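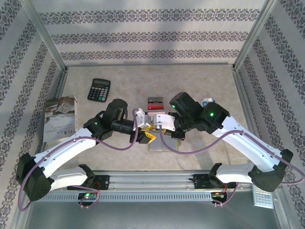
Both arms on the yellow piece, over the tray. November, a little after four in the afternoon.

Notebook, two-arm cell, student project. Continuing from the last entry, which stopped in the middle of a sentence (sorry, the bell went and I had to lock up).

Where we are. The handover task is the one the students picked for the open evening, and I'm fond of it even though it has eaten most of our month. One arm picks up, the other arm takes over, and the thing ends up in the tray. Said like that it sounds like an afternoon's work. I wrote "should be quick" next to it in October and somebody has since drawn a little face beside my handwriting, which I deserve.

Today we had the second period and then the after-school slot, so a good long stretch, and for once the group didn't have to spend the first part of it untangling the purple cables. They run in long loops down past the elbows now and that seems to be the right amount of slack. The earlier routing, pulled in tight along the links, looked much nicer and tugged at the wrist every time the forearm came inward. I'd like us to leave the loops alone until after the open evening, please, even if they bother you. They bother me too.

Startup. Same order as on the card: boards first, wait for the green lights, then the arm software, then the camera. If one of the boards doesn't come up, switch off at the strip and count to ten before trying again. We had one false start this afternoon because the Vumton driver was still holding the port from the previous session. Closing the window isn't enough, it has to be stopped from the menu. I've added this to the card in pencil and will do it properly in pen when I find one that works on laminate.

Homing went fine on the left. The right arm homed with the wrist turned a bit from where the software thought it was, so we re-zeroed that joint and saved the file under the new name. Please use the new file! The old one is still in the folder because I want to compare them, and I know that's asking for trouble, so I've put "old" at both ends of the name.

The main business was grip timing. For those who weren't here: the handover has a moment when both grippers have hold of the piece, and everything depends on how long that moment is. Too short and the receiving side hasn't closed fully. Too long and the two arms start to disagree with each other about where the piece ought to be, each correcting a little, and you get that unhappy trembling we all know by now. The students call it arguing. I've started writing "argued" in the log column because it's shorter than anything I had.

We began with the overlap at 352 ms, which was the value left over from the simulator, and it argued almost every time. We went down from there in small steps. I let the group choose the steps and they were far more patient about it than I would have been — one value, a handful of tries, write it down, next value. Two of the younger ones took over the log completely and kept the rest of us honest about what counted as a good transfer. Their rule is that if anyone in the room makes a noise, it wasn't a clean one. I think it's a better rule than mine.

Somewhere in the middle of all this we stopped changing the overlap and looked at the speed of the approach, and I wish we'd done that first. The receiving arm was coming in at the same speed all the way and only slowing in the last bit. With an earlier slowdown the piece hardly moves when the second set of fingers closes. The transfer takes longer and looks more careful, and a couple of the students said it looks more polite, so we're keeping it for that reason as well.

Settings at the end of the session, to be treated as provisional:

Approach: slow profile, both sides.
Grip force: 64 on the software's own scale, left and right the same. I don't trust the scale to mean the same thing on both arms but it's where we stopped.
Overlap: second-lowest row of the log sheet, circled in green.
Release: receiving arm holds still until the giving arm has opened and backed off.

The release line is new and it came out of a nice discussion. One of the students asked why the receiving arm was in such a hurry to leave, and none of us had an answer. It was simply how the template from the Amlow lesson pack had been written, with the two motions overlapping to save time. We aren't short of time. We took the overlap out of that part and the number of dropped pieces went down straight away, though I want to see it hold up in another session before I'm cheerful about it on paper.

A word about the walls, while I'm thinking of it. The patterned paper with the dark bands and the floral border is staying, and so is the stone-look floor. I know it makes our cell look like somebody's front hall. The vision group asked for a busy background and a cluttered floor, and they've been training on it that way, so if you tidy up in there you're moving their data around. This goes for the calculator, the book against the left wall and the red-and-black box behind the tray as well. If you need the calculator, there are others in the drawer. If something gets knocked, don't try to put it back by eye. Make a note in the log with the time and let the vision group reset it from their reference picture.

On that subject, their detector is doing well on the yellow piece and poorly on the tray. It's see-through with only a bit of green to it, and on that mottled floor I can't say I blame the software. We talked through a few ideas. A strip of tape along the rim is the obvious one and I've asked them to try it first, before anybody gets ambitious. There was also a lovely suggestion about finding the tray from its shadow, which I've promised can be a spring project. For now the tray position is typed in by hand, and it works as long as nobody leans on the bench.

Mechanical things. The front rail is solid and both brackets were still tight when we checked them at the start. The left one has the habit of loosening after a long session, so it's worth putting the hex key on it at the end of the day as well, and I forgot to. First job next time. The left gripper still has the mismatched jaw piece in yellow. It grips perfectly well and I've stopped thinking of it as temporary. When we print the next batch we could do a whole set in that color, if there's enough filament left on the spool, but it isn't worth a print run of its own.

The Czerwiński calibration sheet (the long one, with the grid) needs to be redone for the right arm after today's re-zero. I started it and got as far as the second block before the room was needed. The half-finished sheet is in the front pocket of the binder. Please don't continue from where I stopped, the arm will have been powered down by then and it's safer to start over from the first block. It's dull work but it goes quickly with two people, one reading and one typing, and there's usually somebody glad of a sitting-down job at the end of the day.

Fendeo borrowing form: the spare wrist motor is due back at the end of the term and we haven't opened the bag. I'd like to keep it sealed if we can. If we do have to swap one in, write the serial number on the form before it goes on the arm, since it's nearly impossible to read once the housing is on.

For the open evening. The group wants the audience to see the whole sequence, pick up, handover, tray, and then for a visitor to press the button and run it again. I'm all for it. I'd want the stop button within reach of one of us the entire time and a strip of tape on the floor for people to stand behind. We also had a long and rather sweet argument about whether there should be commentary, and the outcome is that two students will take turns explaining and the others will answer questions. They asked me for a script and I said no, because they explained it to me so well this afternoon without one. I may come to regret that but I doubt it.

To do, next session:
- Hex key on the left bracket before anything moves
- Right arm calibration sheet, from the beginning
- Repeat the circled overlap with the new release, full log
- Tape on the tray rim, then let the vision group try their detector
- Swap starting sides, so the other arm gives and this one receives. We haven't tried it with the slow profile
- Find out who has the good side cutters

Parked and switched off at the strip. Log sheets are in the binder behind the blue divider, and I've left the kettle on the other bench

Recent entries
Cable routing, third attempt
Simulator values and why we don't copy them across
Gripper fingers: printing notes
Startup card, revised
Choosing a task for the open evening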